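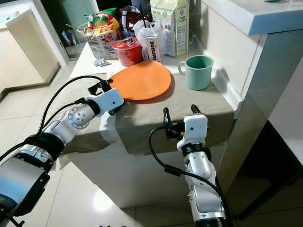

Outpatient Therapy Clinic, Purnell and Chiang Street
Minutes of the joint staff meeting

Present: Leire Montoya (clinic manager, chair), Müzeyyen Duman (referral desk, minutes), the two lead therapists, the billing clerk, front desk staff of both sites, the nurse for the evening groups.
Excused: the medical director (joined by telephone for item 4 only), the records clerk.

The meeting was opened at 8:15 in the group room at Chiang Street. The chair asked that we keep item 3 short, as it was discussed at length the last time and we did not arrive to a decision.

1. Minutes of the previous meeting

The minutes were accepted with one correction. In item 5 it was written that the evening group is moved to the Purnell site. Correct is that the evening group stays at Chiang Street until the new year and the intake interviews for this group are moved to Purnell. The front desk has already told this to the patients who called. Müzeyyen will send the corrected page to everybody.

2. Referrals

Müzeyyen reported on the referrals received since the summer. The desk has received 158 new referrals. The larger part comes from family doctors, and then from the hospital discharge office. School counselors are sending fewer than before the summer, which is usual for this time, but the lead therapist for young patients thinks that some counselors still use the old fax number. The old number still gives a tone, so the person who sends believes that the fax was received.

There was a discussion about incomplete referrals. When the insurance page is missing, the desk now calls the sending office and also writes a letter. The billing clerk asked if the letter is necessary, as it costs time and the answer almost always comes by telephone. Müzeyyen answered that the letter is needed when there is later a question about why a patient was not seen in time. It was agreed to keep the letter, but to send it only after the second call without answer.

The lead therapist for adults asked again that urgent referrals are not put in the same tray with the others. Last month one urgent referral was read only in the afternoon of the next day. The patient was seen and there was no harm, but the therapist wished this to be in the minutes. The desk will read the tray at opening, at noon and before closing, and will hand the urgent ones in person to the therapist on duty. If the therapist is in session, a note goes under the door.

Action: Müzeyyen to ask the phone company for a recorded message on the old fax line, or to have it closed.
Action: front desk of both sites to start with the three readings of the tray from next week.

3. Missed appointments

The chair presented the draft of the letter for patients who miss two appointments one after the other. At the last meeting several persons found the tone too hard. The new draft is shorter and the sentence about closing the file is now at the end, after the telephone number.

The nurse said that it is better, but that the word "failure" should go out. Agreed. The sentence will now say "you were not able to come."

The lead therapist for adults does not want any letter to go out before the therapist has been asked. There are patients for whom a letter from the clinic is frightening, and a call from a voice they know works better. The front desk replied that they cannot wait several days for an answer from the therapist. After some discussion it was decided as follows: the desk puts the name on the yellow list in the morning, the therapist marks the list before leaving the same day, and if there is no mark the letter goes out.

The billing clerk asked whether a fee for missed appointments is still under consideration. The chair said it is not for this year.

4. Repair account and the building

The medical director joined by telephone at 8:50. The line was not good and some sentences had to be repeated.

For the repair account there is still 4000 dollars for the current year. The chair listed what is waiting: the entrance door at Purnell, which closes too fast for patients who come with a walker; the heating in the small consulting room at Chiang Street; the light over the back stairs. The door is to be done first. The company has made an offer of 823 dollars with labor included. The medical director agreed with this offer and asked that the work is done in the early morning, before the first patients.

For the heating there is no offer yet. The therapist who uses the small room has been working in her coat. Until the repair is made she can use the room of the records clerk in the mornings, if the records clerk is in agreement. (Note: the records clerk was asked after the meeting and has agreed, but wishes to keep access to the tall cabinet.)

The light over the back stairs can be changed by our own people. It only needs someone with the key of the ladder room. The chair will bring the key.

The medical director left the call at 9:05.

Action: chair to confirm the door offer in writing.
Action: billing clerk to ask for two offers for the heating.

The meeting was then interrupted, as the first sessions begin at 9:15. Items 5 to 8 were treated in the afternoon at the other site, with the same persons present except for the nurse.
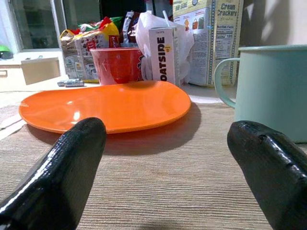 PURNELL, November

The second part was opened at 4:30 in the staff room. The front desk of Chiang Street came ten minutes late because of the bus.

5. Scheduling program

The clinic has used Jultance for the appointments since spring. The chair asked each person to say what works and what does not work.

Front desk, Purnell: the day view is clear and it is easy to move an appointment. Printing is a problem. The printed page leaves out the last column, where the room number stands, and the desk writes the rooms by hand.

Front desk, Chiang Street: the same problem with the printing. Also, when a patient has two therapists, the reminder goes out only for the first appointment. Two patients complained.

Lead therapist, young patients: would like that the parents receive the reminder and not the child. There is a field for this but it is not clear who must fill it in.

Billing: satisfied. The export at the end of the month is now done in one morning.

It was agreed that the contact field for parents is filled in at intake by the referral desk. For existing patients the front desk asks at the next visit. Müzeyyen will collect the problems with printing and with the double reminders in one message to the supplier, so that not everybody is writing separately. She asked that people send her the patient number and the hour, and not the name.

6. Telephones

The contract with Flusico for the telephones ends with the year. The chair asked if we should continue. The general opinion was yes, with some changes. The waiting music is too loud and some older patients put down the phone when it begins. The chair has asked already if the music can be replaced by a voice that says the opening hours, and it is possible.

The front desk at Purnell asked for a second headset. The one which is there now is shared and the cushion is worn. Approved.

There was a question whether calls after closing should go to the answering machine or to the regional crisis line. The lead therapist for adults said that the machine must give the crisis number in the first sentence, not in the last one, and slowly. She will record the new text herself. The front desk will listen to it from an outside telephone before it is put in use.

Action: chair to write to Flusico about the continuation.
Action: lead therapist (adults) to record the new message.

7. Information leaflet

The new leaflet for patients was shown. There will be 200 copies in the first printing, divided between the two sites. The text was read aloud. Changes that were asked for:

The bus stop for Chiang Street has another name since the summer.
The hours of the evening group are missing.
"Clients" and "patients" are both used. It should be "patients" everywhere.
The telephone number should be larger.

Müzeyyen offered to have the leaflet translated into Turkish, and the chair will do the Spanish version. Both asked that a second person who reads the language looks at the translation before printing. The front desk at Chiang Street knows a retired nurse who could read the Spanish one. For the Turkish version a reader is still to be found.

8. Other business

Vacation days for the end of the year must be on the plan before the next meeting. It was asked again that both lead therapists are not away in the same week.

The parking places in front of Purnell are for patients. Staff should use the places behind the building, also when it rains.

The records clerk sent a written note: files which are taken out for supervision must be signed in the book. One file was missing for two days and was then found in a therapist's drawer. The note was read and there were no questions.

The training on safe lifting will be repeated for the persons who could not be there in the summer. The date is not fixed. Those who are interested should write their name on the sheet in the staff room.

The front desk at Purnell thanked the billing clerk for helping at the window during the two days of sickness.

The next joint meeting will be in one part, if possible, at Purnell. Leire Montoya will send the invitation. Points for the agenda should be given to the referral desk in writing.

The meeting was closed at 5:40.

Minutes: Müzeyyen Duman
Read and approved: Leire Montoya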